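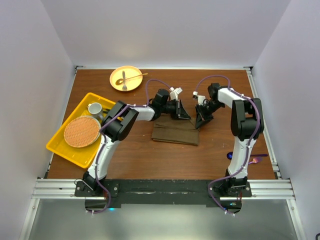 The Ruldale Biscuit Works opens its doors twice a year, in spring and again in November, and charges £6 for the privilege of wearing a hairnet. I went to the spring one on the strength of a leaflet and a promise of samples.

We set off in a coach party of strangers from the car park by the Ogunleye Garden Centre. By the time we'd signed the visitor book, handed over our watches and been told off for touching a rail, it was half an hour before anyone smelled a biscuit.

The oven hall is worth the wait. The main oven is 115 feet long, and you walk the whole length of it in a paper coat, slowly cooking. At the far end the Drevotier, a sort of ginger slab with ideas above its station, comes out at 900 a minute. I've eaten these since school and had always pictured a kindly person with a tray.

After that came the museum room, meaning a corridor with tins in it. The firm was started by the Prillier family, who fell out over the amount of lard and didn't speak for years. There is a letter about it in a glass case. I read it twice and sided with the lard.

Samples were one biscuit each, broken. The factory shop sells whole ones at supermarket prices, and I bought four packets.

Parking is free, the toilets are good and the tea is not. Wear flat shoes. They will check.

Last updated: March 2018
3 comments | 11 shares
Contact | Back to top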